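Zidley Chores: README and data card

Posted 2019-01-17
By the Zidley maintainers

Read this before you download anything, and please read the part on limits before you write to us about results.

Zidley Chores is a set of short recordings of household and light shop work done with hand-held grippers. A person holds the gripper, a camera rides on it, and the person does the chore using only the two fingers. No robot did any of the work in this release. We put that near the top because the earlier version was passed around with a caption saying a machine had folded the laundry. A person folded the laundry. The fingers were a machine's fingers, and that is as far as it goes.

What is in it

There are 196 recordings across six chores: spreading and folding a cloth, wiping a table, sorting small parts into trays, putting shoes in pairs, bagging light goods, and clearing a desk. The folding part is the largest and the one most people ask for. The bagging part is thin and we would not train anything on it alone.

Each recording comes with a text file giving the chore, the kind of object, and one of three outcome labels: done, partly done, or given up. "Given up" stays in. Other collections we have looked at keep only the good tries, and then everyone is surprised when the trained arm has no idea what a bad grasp looks like.

Why we made it

Dalitz asked us whether a two-finger gripper could do the end-of-day tidying in their shop. The sales sheet they had been handed said yes. Our own view was probably not, at least not this year, but we had nothing to show them except a bad mood. So we took the arm out of the question. If a grown person, with good eyes and a lifetime of handling towels, struggles to do the chore through two stiff fingers, then it is fair to ask what a program is supposed to do with the same fingers.

The results were mixed, which annoyed everybody. Sorting parts went better than we expected. Shoes were easy. Cloth was slow and ugly, and people got cross with it.

On cloth in particular

A cloth has no fixed shape, and it won't tell you where its corners are. One fold hides the next. With bare hands you pinch an edge, slide along it until you feel the corner, and give it a shake. Through a gripper you feel very little of that. Several of our operators ended up working by eye alone, pressing down and closing and hoping they had one layer and not two.

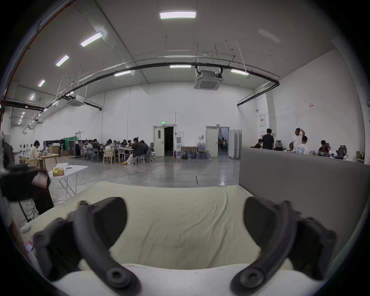

The usual answer is that more data will fix this. It may. But look at what the demos leave out. They tend to start with one square towel laid flat on a table of a known height, under steady light. The towel was put there by a person. After the fold, a person takes it away. If you want the chore done, you also want the basket emptied, the odd sock dealt with, and the pile carried to the shelf without falling over. We have seen the middle of that job shown many times and the two ends of it hardly ever.

Speed is the other thing. Check whether the clip you are being shown has been sped up. A chore that takes a person half a minute and a machine a quarter of an hour is a fine research result and a poor reason to buy anything.

How it was recorded

Operators got a short practice run, then worked from a printed card naming the chore. We did not tell them how to do it. Some drag the cloth, some lift it, and one starts every fold from the far side. Rooms and lighting vary. People walk and talk in the background of some recordings, and we did not clear them out. Homes and workshops have people in them too.

No recording was cut in the middle. If the operator stopped to think, the stop is there. The longest of these stops are dull and you may want to trim them for your own use.

Labels

The outcome label was set by a second person watching the recording, with the operator out of the room. Of the full set, 34 had their label changed on a second look, nearly always from "done" to "partly done". That is more than we like. "Folded" is a matter of taste, and we wrote the rule for it too late.

Known limits

Adults only, and most of them right-handed.

No force readings. You can't learn how hard to squeeze from this.

No wet cloth, no food, no glass, no stairs.

The object labels "cloth" and "towel" were used loosely in the early recordings. Treat them as one class.

A random split will put the same operator in both train and test. Use the split file we supply.

Starkow ran a baseline on the folding part and got 50 percent of held-out tries to "done" by our rule. Please don't quote that as "robots can fold laundry half the time". It was a single arm in a single room, with a person laying the cloth out again after every try.

Changes since the August version

Captions corrected throughout. Duplicate desk-clearing files removed. The Adebisi tray layout is now used for all the parts sorting, so the older layout files no longer match and should be deleted.

Use

Free for research and teaching. If you use it in advertising, say that a person was holding the gripper. If you train a machine that does one of these chores from start to finish, including the fetching and the putting away, send us the whole recording at normal speed. We would be glad to link it from this page.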